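Grout Fails First: Mabli Pumphrey on Tiled Work Surfaces

Mabli Pumphrey has specified and repaired tiled counters for commercial kitchens and rental units through her firm, Clesau, for most of her working life. Her view of the material is narrow and practical. Tile is durable, she says, and the joints between the tiles are a maintenance item.

"People choose the tile for weeks and the grout in a minute," Pumphrey said. "Then they call me about the grout."

She divides the complaints she receives into staining, cracking and loss of material. Staining is the most common and the least serious. A cement-based grout is porous unless it is sealed, and oil, coffee and tomato will travel into it. Cracking matters more. A crack that follows one joint for its full length usually indicates movement in the substrate, and filling it again will not stop the movement.

"If I see a straight crack over a panel seam, I don't discuss grout," she said. "I discuss what is under the tile."

Joint width is the first number she asks for. On horizontal surfaces she prefers 2 millimeters for rectified tile and accepts up to 5 for tile with uneven edges. Anything wider, in her opinion, should be reserved for floors. Wide joints hold crumbs and slow down wiping, and they shrink more as they cure. Unsanded grout is limited to the narrow end of that range.

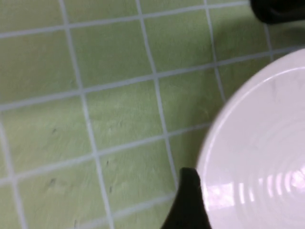 Pale green square tile with light gray-white grout and a matte surface.

Color is a separate argument. Pumphrey does not recommend pure white on a counter. Mid-gray hides general soiling but shows the pale residue left by hard water. A light gray is her usual compromise, and she asks clients to look at a cured sample beside the tile. Grout in the bag, grout in the bucket and grout after a month are three different colors, she said, and the client is buying the last one.

Her mixing procedure is unremarkable. Water is measured, the mix rests before use, and no water is added later to loosen it. The last point is where most site errors occur.

"Someone goes to lunch, comes back, the bucket is stiff, they add a splash," she said. "You get a weak joint with a blotchy surface. Throw the bucket out."

Kalkidan Gebretsadik, who manages maintenance for the Pivero apartments, joined the second half of the conversation. She oversees 40 units with tiled counters and keeps a record of each repair. Her crews reseal every December, when turnover is low.

"We used to wait for a complaint," Gebretsadik said. "By then we were cutting out joints. Now most of the work is cleaning and sealer."

The two disagree on epoxy grout. Gebretsadik would use it throughout, on the grounds that it needs no sealer. Pumphrey regards it as the correct product for a restaurant and an awkward one for a rental, where a future repair may be made by someone who has never handled it. Haze left to harden on a matte tile is difficult to remove, and she has replaced entire counters for that reason.

On cleaning they agree. Both advise a neutral detergent and a soft brush, with no vinegar on cement grout. Bleach is permitted for mold at the backsplash, diluted and rinsed. The joint where the counter meets the wall should be flexible sealant in a matching color. Pumphrey still finds it grouted on most of the jobs she inspects.

"It will crack," she said. "I write it in the report and I quote for the sealant."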